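I met Joaquín Toledo in January, at 7 in the morning, because this is the hour when he has time. He has restored old houses in Oswood and in the villages near it for 15 years, and most of this work is electrical. His customers usually have the same complaint: the house is beautiful, but there is nowhere to plug anything in.

His own kitchen has the same problem. He made coffee on a gas stove and put the cups on the windowsill.

"People buy a house from before the war and they bring a life from now," he told me. "The house was made for one lamp in each room and maybe a radio. Then they come with two computers, a dryer, a heater for the baby, and they ask me why the lights go yellow."

I asked him to explain the yellow lights, as I have them also at home.

"Yellow, or weak, this is the voltage going down. The wire is too thin or too long, or there is a bad joint somewhere. When a big machine starts, the lamp feels it. If it happens once when the refrigerator starts, I don't run to you. If it happens all evening, call me, or call somebody else, but call."
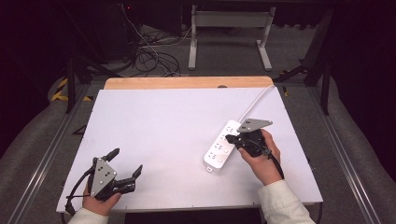
Toledo is not against extension cords, which surprised me a little. He thinks they are good for a lamp, a phone charger, a small radio. What he does not like is when they become part of the house. In Sirkdale he once opened a wall and found that the former owner had closed a cord inside the plaster, with the plug still on it. A white power strip like this one, with its outlets in a column and a thin cord going off to one side, is for him a thing that should lie in the open, where a person can see it and can pull it out. "Under the carpet, never. Behind the sofa with blankets on it, never. And please not one strip into another strip. I have seen four, one after the other, and at the end of them an electric heater."

The heater came back many times in our conversation. He takes a piece of paper and writes the numbers for the customers, and he did it for me also. On one side he puts what the circuit can give. On the other side he puts what the family wants from it. In the last house he visited before we met, the kitchen circuit had to feed a kettle, a toaster oven and a heater at the same moment, and the sum on his paper was 2,837 watts. The circuit was old and weak, and it served the bathroom too.

"The woman said to me, but it works. Yes, it works. The breaker was changed by her uncle for a bigger one, so of course it works. The breaker doesn't complain anymore. But the wire in the wall is the same wire, and the wire gets hot."

This is, in his opinion, the most dangerous repair that people do by themselves. A breaker protects the wire, and its size must fit the wire. When it trips often, the owner gets angry with the breaker and buys a stronger one. He compares it to taking the battery out of a smoke alarm when you cook fish.

I wanted to know what a person with little money should do first. He was quiet for some time – he is a man who does not answer quickly – and then he said that new outlets are almost never the first thing.

"First I look at the panel. Then I look for the ground. In many of these houses you see an outlet with three holes, very modern, very nice, and behind it only two wires. Somebody changed the face and did nothing behind. So we test. A small tester costs less than a lunch, and it tells you many things, not all. After this I make a circuit only for the kitchen. If there is money for one circuit, it goes to the kitchen."

For a house of normal size he asks 600 dollars for the inspection and a written plan. The owner may take this plan to another electrician if he wants. Some do, and Toledo says he is not offended. He has more work than he can finish.

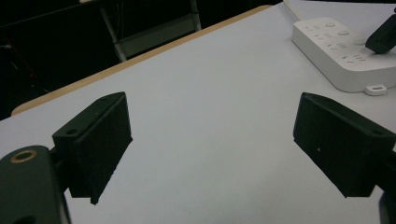 Tawhiri, an electrician on the Grendar side of the river, sees the order of things differently. The two of them have worked in the same houses and they agree about the panel, but Tawhiri told me by telephone that he would spend the first money on the bedrooms, as people sleep there and do not smell the smoke. "In the kitchen you are awake. You see it, you turn it off. In the bedroom there is an old outlet behind the bed, the bed pushes on the plug for ten years, and you don't look there even once."

When I repeated this to Toledo, he nodded and wrote something on the same paper where he had the watts.

"He is right about the bed," he said. "I move the bed in every house. Customers think I look for money there."

He still prefers the kitchen. It carries the biggest loads, and in his experience it has the oldest joints, often in a metal box above the ceiling, with cloth tape on them. When the tape is dry it breaks in the fingers. He does not try to save such a joint. He cuts back to clean wire, and if there is no clean wire he pulls a new one.

Plaster is the part the owners are afraid of. They imagine channels in every wall and dust for half a year. Toledo goes through the basement and the attic when the house allows it, and he comes down inside the wall with a flexible drill bit. In a good house he opens four or five small holes. In a bad house he tells them to go and stay with their family.

My last question was about his own kitchen, and why there is one outlet in it.

"Two," he said. "One is behind the stove."

He plans to do the work in spring, after a long job in Sirkdale is finished. His wife heard this from the next room and asked him which spring.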